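Notizen zum Vortrag »Weich gebettet? Was Stoff beim Verpacken wirklich leistet«
Harnberg, Februar, Block nach der Kaffeepause

Einstieg ohne Begrüßung, die hatten wir schon. Frage in den Saal: Wer wickelt Zerbrechliches beim Umzug in alte Pullover? Hände abwarten. Dann: Wer hat es hinterher geprüft? Erfahrungsgemäß gehen die meisten wieder runter.

Meine Haltung gleich offenlegen. Der Tipp steht in jedem Umzugsratgeber, auch im Heft von Ellery, Seite 43, und fast immer ohne Beleg. »Spart Papier und Platz« – mag sein. Platz spart es nur, wenn der Pullover ohnehin mitmuss. Über Stöße sagt der Satz gar nichts.

Kurz zur Umfrage von Plavbridge: 300 Haushalte, davon 196 mit Textilien als Polster. Klingt nach Zustimmung, misst aber nur Gewohnheit. Nach Bruch wurde nicht gefragt. Das bitte langsam sagen, die Zahl wird gern falsch zitiert.

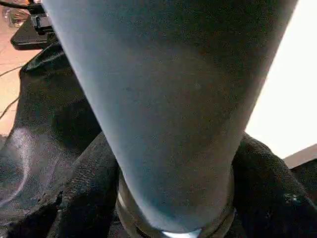

Strick und Fleece geben nach, das ist ihr Vorteil und ihr Problem. Unter Last drücken sich die Falten zusammen, und wo eben noch drei Finger Stoff waren, ist es am Kartonboden nur noch einer. Bei Stücken, die sich verjüngen, kommt etwas dazu: Unten am schmalen Ende, wo der dunkle Metallring sitzt, bauscht sich der schwarze Stoff zu beiden Seiten auf. Sieht gemütlich aus. Ich würde trotzdem fragen, was den breiteren Teil weiter oben hält, wenn der Karton kippt. Ein Wulst links und einer rechts sind noch keine Führung.

Einwand aus dem Publikum, der sicher kommt: »Bei mir ist nie etwas kaputtgegangen.« Antwort: Glaube ich sofort. Bei mir auch nicht, und ich habe jahrelang miserabel gepackt.

Dann Fusseln und Abrieb. Dunkler Stoff auf heller, matter Oberfläche, da bin ich vorsichtig. Einen sauberen Vergleich kenne ich nicht. Drirnar wirbt mit »kratzfreiem« Vlies, die Prüfbedingungen habe ich dort nicht gefunden. Nicht länger darauf herumreiten, höchstens eine Minute.

Praktischer Teil, Karton auf den Tisch:
Erst den Boden auslegen, Stoff flach gefaltet.
Schmales Ende einzeln umwickeln, Band locker.
Hohlräume mit Papier füllen, auch oben.
Deckel zu, leicht schütteln, hinhören.

Falls Zeit bleibt, Fragen zu Lampen und Vasen. Sonst Verweis auf den Handzettel am Ausgang.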